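# About Dristness

Dristness packs and sends out table supplies for small cafés, market stalls and office kitchens. We sell paper cups and lids, cup carriers, paper bags, and the folded cloths that go with them. Most of our customers order a little at a time and order often, and the business is set up for that.

## How we started

Vitalii Tkachuk and Henryk Urbańczyk met while working in the stockroom of Durnex, a catering wholesaler. Durnex sold cups by the pallet. A stall with one coffee machine had no place to put a pallet, and those customers were usually turned away at the counter. Vitalii kept a list of them in a notebook. When it reached 100 names, he and Henryk rented a unit on the Villalobos yard and began splitting cases.

The first orders went out in January, mostly to stalls within walking distance. Henryk did the deliveries with a hand cart. We now have nine people on the staff and 200 regular customers, and the hand cart is still used for the street market on the other side of the yard.

## What we pack

A standard order is a mixed one. It may have a sleeve of cups, lids to fit, a few molded carriers and a set of cloths for wiping down and covering trays. Customers can change any part of it up to the evening before it goes out.

Cups and lids are matched before they are packed. Lid sizes vary a little between makers, even when the label says the same thing, and a lid that sits loose is no good to someone serving at a counter. If we change a supplier, we say so on the packing slip.

Cloths are sold folded and in pairs or larger sets. They come to us flat from Nuveletti, a small textile shop that cuts and hems them, and we fold them ourselves. Dark colors sell best – they hide coffee. Yellow is the usual second choice, and several cafés keep one color for tables and another for machines.

Paper bags go out flat in bundles of 18. We also fill bags to order for customers who want gift sets or staff welcome packs. For those, the soft items go in first and the cups ride separately in a carrier or a box.

## How we work

Packing is done at a table, one order at a time. The things for an order are set out together, checked against the slip and then put away into the bag or box. We tried a line system for a few months and went back. It was faster for large orders and worse for mixed ones, and mixed ones are what we do.

We reuse clean cardboard as backing under folded cloths and between layers. If your order arrives with a plain piece of board in it, you can keep it, recycle it or hand it back to the driver.

Broken or short orders are replaced on the next run. Please keep the slip and tell us what was missing. We don't ask for photos.

## Visiting

The unit is open to customers on weekday mornings. Come to the side door on the Villalobos yard and ring. Samples of cups, lids and carriers are kept by the entrance, and Henryk can usually find you an odd size if you bring the lid you are trying to match.
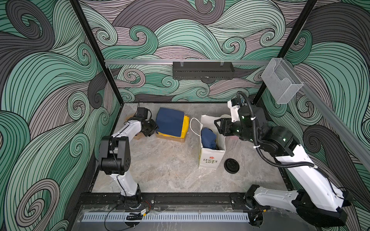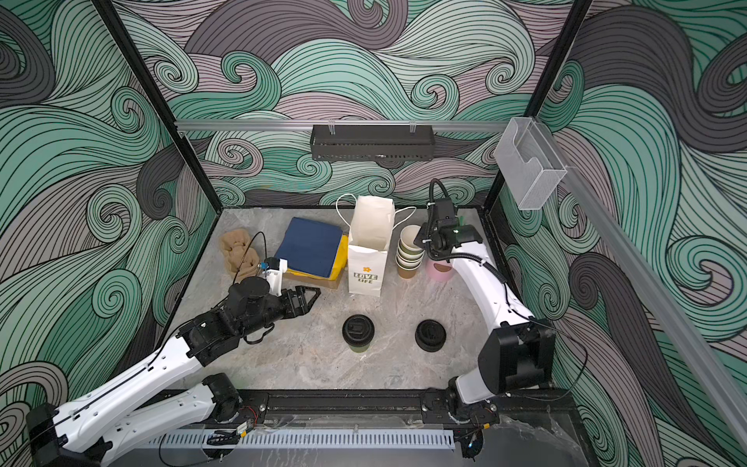
Folded navy and yellow cloths and a white "LOVE LIFE" paper bag, with cups and a molded carrier in the second picture.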